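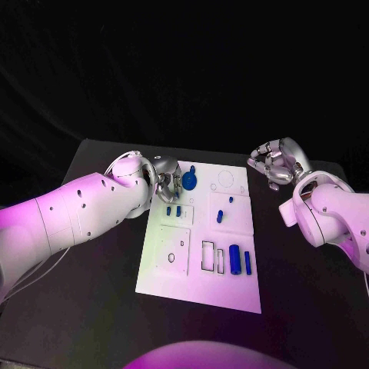
6 min read

Church Life Board > Books, Study Groups and Printed Stuff

Free copies for every member, or let people buy their own?

birdie_calloway
Posted 05/09/2023

Okay, I need some outside opinions because I've been going back and forth on this with my own congregation for weeks and I can't hear myself think anymore.

We're a group of small churches that share a newsletter, a summer camp and not much else. Last year somebody proposed putting together a daily prayer book written by our own people, one short reading per day, and to my total surprise it got done! I wrote six of the readings myself (mostly in April, which is why so many of them mention mud). The printer's quote is for 3,000 copies, paid for out of a bequest, and the plan is to hand one to every member at no charge. No price on the back, no book table, just here you go.

I love this. I think it's generous and it's simple. But a fair number of people are saying that free books end up in the trunk of the car next to the jumper cables, and that we should print 1,000 and charge a few dollars. Has anybody here been through it either way? What would you do differently?

Birdie Calloway

pluller
Reply

We did the free thing two years ago with a study guide. I'm going to be the grump. There are still boxes of them under the stairs in our fellowship hall, and every time we have a potluck somebody moves them to get to the folding chairs and then moves them back.

People did say thank you. They were nice about it. But I led the Wednesday-type group that was supposed to use the thing (we move the night around, long story) and half the folks showed up without it, and when I asked, they weren't sure if they'd ever picked one up. When I bought my own copy of a study Bible with my own money I could have told you where it was in the dark.

So put me down for charging. Even a dollar in a coffee can.

ezekiel_a
Reply

Pluller, I hear you, but I don't think the price was your problem. Did anybody preach from it? Did it get mentioned up front? We gave out a book of psalms with reflections and our pastor read from it every single week before the offering, same page everybody else was on that day, and I saw copies with coffee rings and bent corners inside of a month. That's what you want to see.

I'd also say that a few dollars isn't a few dollars to everyone in the pew. My mother would have quietly gone without before she let anybody know she was short that week. With a free book she never has to make that decision.

Ezekiel Abernathy

pluller
Reply

Fair about the preaching. No, ours was announced once and then we got a new furnace and that was all anyone talked about until spring.

I still think you can charge and have a few set aside for whoever needs one.

ezekiel_a
Reply

But then they have to ask for one of the set-aside ones. That's the part I don't like.

trunomix
Reply

Jumping in with a boring question. Birdie, is this the kind of book that has dates in it? Like an actual calendar year? If it's tied to a year you've got a deadline and I'd print fewer. If it's just "Day 1, Day 2" you can hand out leftovers to new members forever and the extra boxes don't matter so much.

Also, please please please check the type size before you say yes to the printer. We had a gorgeous little hymn companion done, fit right in a jacket pocket, and nobody over sixty could read a word of it. My aunt used hers as a coaster and told me so to my face.

birdie_calloway
Reply

Trunomix, no dates! Numbered days, plus a handful of extras for Easter and Christmas that sit in the back. So yes, leftovers would keep. That hadn't crossed my mind as an argument and I'm stealing it for the next meeting.

Type size, oh boy. I have the proof pages here on the kitchen counter and I just held one out at arm's length and I'm not thrilled. The readings are fine but the scripture references underneath are teeny. I'm going to ask what it costs to bump them up.

Ezekiel, what you said about your mother is pretty much where I am on the money question. I just couldn't say it as well.

kasprzak
Reply

Different angle from me. I'm in favor of free but I'm against "one for every member." We counted by household. Otherwise you get a family of five walking out with five identical books, two of whom can't read yet, and the couple who've been visiting for three months and haven't joined get nothing and feel it. I was that visitor once. Somebody was going down the row with a stack and skipped over me, very politely, and I'm still kind of sore about it, can you tell?

Hand them to whoever walks in the door.

atel
Reply

I disagree with Kasprzak on the household thing, at least for a prayer book. My husband and I do ours at different times (he's up at five, I am very much not) and if we shared one it would live on his side of the bed and I'd never see it. A study guide, sure, one per house. Something you use on your own every day, I want my own so I can write in it. And I do write in it — arguments, mostly.

Agree one hundred percent about visitors though. That would have sent me right back out to the parking lot.

kasprzak
Reply

Okay, the writing-in-it point is a good one. Maybe kids under a certain age don't get one and everybody else does. I could live with that.

pluller
Reply

Does anyone do these as audio? My brother drives for a living and he isn't going to read anything at all, free or otherwise. He'd listen, though.

trunomix
Reply

We've talked about it and never done it. You'd want the people who wrote the readings to read them, I think, accents and all. Birdie, you said you wrote some?

birdie_calloway
Reply

I did, and I sound like a goose on recordings, but I suppose I could be talked into it. Let me take all this back. For what it's worth I'm still on the free side, anyone sixteen and up who comes in the door, bigger type, and I'm going to lean on our pastors to read from it out loud for at least the first couple of months. Pluller, I'm going to tell them about your stairs.

pluller
Reply

Tell them. And if you want any study guides I can have a box in the mail to you tomorrow.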